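Reading time: 4 min

4. Changes in the working day

4.1 From doing the task to showing it

Before the program began, the 2 sites in our study employed people who did household and hospitality work directly: setting tables, clearing them, wiping surfaces, putting things back where they belonged. The Lamptey site had trained staff for serviced apartments. The Pratolley site had done much the same for small hotels. When Plisero took over both, most of the staff kept their contracts but changed what they produced. They now perform the same short tasks while holding an instrumented gripper, and the recording of the task is the product.

In interviews, workers described this change mostly in terms of pace. A person clearing a table in an apartment works as fast as the job allows and takes shortcuts that suit her. A person recording the same job has to keep her hands within what the gripper can do, which means one object at a time, no stacking in the crook of the arm, and no reaching around an obstacle with the free hand. Several of the longer-serving staff said that they had become worse at the job by their old standards and better by the new ones.

The logs support this. We reviewed 3595 recorded attempts from the Lamptey site, of which 707 had been rejected at the first check. The most common reason given was speed, followed by a grip that slipped or was corrected partway through. Dropping an object was a less common reason than we had expected. Supervisors told us that new workers learn not to drop things within a few days, but that slowing down takes much longer.

4.2 Who decides what counts as good work

Under the old arrangement, a finished table could be judged by looking at it. Workers knew whether they had done well before anyone told them. Under the new one, the judgment comes from a reviewer who sees the recording later, in another building, and whose comments arrive as a short code. At Pratolley these codes were not explained to floor staff until December, after repeated requests. The workers had by then made up their own explanations, some of them wrong, and a few habits formed in that period were still visible when we visited.

Oğuzhan Toprak, a shift lead at Lamptey, put it this way: "I used to walk over and say, fold it again. Now I say, wait for the code." He did not regard the change as a loss of authority so much as a change in what he was asked about. Most questions now concern equipment - straps, batteries, the fit of the headgear - and he estimated that he spends less time on the tasks themselves than anyone on his shift.

4.3 Sharing the room

Recording is done in shared rooms furnished with ordinary household things, and several people may be at work in one room (Figure 3). 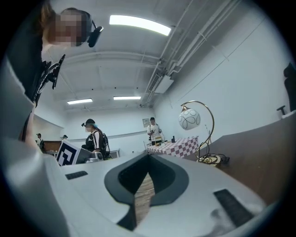
Figure 3. Recording room during a shift, seen from a hand-held gripper.

Sharing has its own effects. Workers plan their movements so as not to cross in front of one another, and conversation drops during a take. Staff who had come from hotel work missed the talk more than those from apartments, who had mostly worked alone. The Trastemville agreement, which covers both sites, sets break times but says nothing about noise or spacing, and each shift has settled these matters for itself. At Lamptey the custom is that whoever is moving furniture warns the room first. At Pratolley there is no fixed custom, and disputes go to the shift lead.

Comments (3)

mreyes_ops
The part about review codes matches what we had in our warehouse. We got a printed sheet in the end and the arguments stopped within a week.

Dana K.
Were the 707 rejected attempts spread across the staff or mostly from new people? I couldn't find it in section 4 or the tables.

quietshift
I'd like to see more on pay. Slower work is fine if you're paid by the hour, less so if it's by accepted take.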